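Sealant joint behind cooktop keeps failing at the back corner
Reading time: 2 min
Print | E-mail

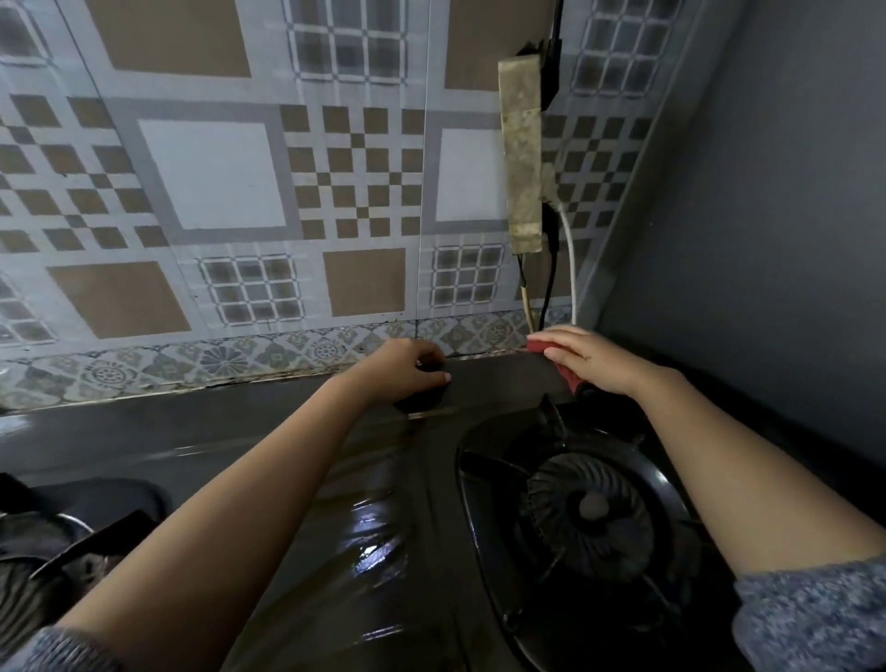
Back of the cooktop, right-hand corner, during cleaning

ksikder
Jan 16, 2024
Second failure of the same joint. Gas cooktop, tiled wall behind, border tiles at the bottom. I sealed it in November with Skoneck kitchen silicone, white. After 53 days it has let go along the back right corner and I can get a fingernail under it. The rest of the run is still bonded. Joint width is 6 mm at the left and closer to 7 at the right. Same product or something else?

lorraine_k
What is behind the bead? If it is bonded to the wall, the counter and the old grout underneath, that is three-sided adhesion and it will tear when the counter moves. You need backer rod or bond breaker tape in there.

ksikder
No rod. The joint is only 4 mm deep before it hits something hard.

lorraine_k
Then tape. Rod will not fit.

Moushumi S.
I would look at cleaning before geometry. Silicone does not stick to silicone residue or to a film of cooking grease. What did you wipe it down with?

ksikder
Dish soap and a sponge, then left it overnight.

Moushumi S.
That is your failure. Soap leaves surfactant behind. Scrape, mechanical removal of all residue, then isopropyl on a lint-free cloth, two passes, fresh cloth for the second.

turcotte_tile
Disagree that it is only prep. If the prep was bad everywhere, why is the left side holding? One corner failing twice points to movement. Press down on the counter near the corner and watch the joint. Mine opened by a full millimeter because a cabinet leg was never screwed down.

Moushumi S.
Grease is not evenly distributed either. Which burner gets used most?

ksikder
Back right. Pressed on the counter as suggested — there is some give, less than a millimeter, hard to measure.

c_khan
Could be both. Either way, don't use the Posolen acrylic somebody always recommends in these threads. It shrinks as it cures and it will crack on a joint that wide.

turcotte_tile
I have used Posolen on dry joints for years with no cracking. Behind a cooktop, no, I agree.

lorraine_k
Check the temperature rating on the tube while you are at it. A low-modulus neutral cure is what you want. Acetoxy is stiffer and stinks up the kitchen.

ksikder
Tube says acetoxy. Ordering neutral cure and tape. Will shim the cabinet first, then strip the whole run and start over.

c_khan
Leave the cooktop off for 24 hours after. The skin forms fast but the middle doesn't.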